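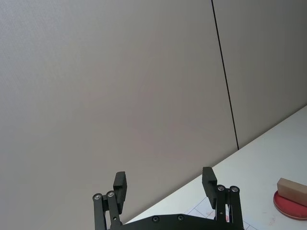 Fig. 1. White tabletop and gray wall panels with the seam.

Unit 7: The Work Surface
Notes by Tahmineh Kermani

Before the paper exercise, please look at the table and at what stands behind it. A plain wall helps us to see the edges of a sheet. In the Karnside room we will use one sheet for each pair of students. Put it near the center of the table and leave free space on all sides.

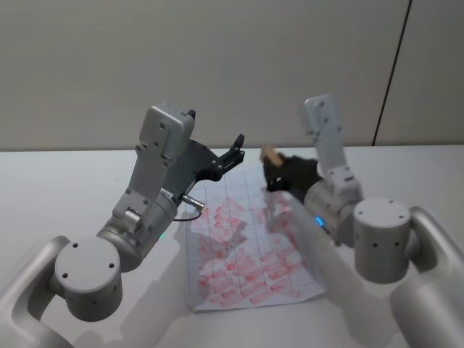
Fig. 2. Sheet of white paper near the center of the table.

White paper on a white top is difficult to see. Write in your notebook where you find its edge. For homework, read Begum, page 230.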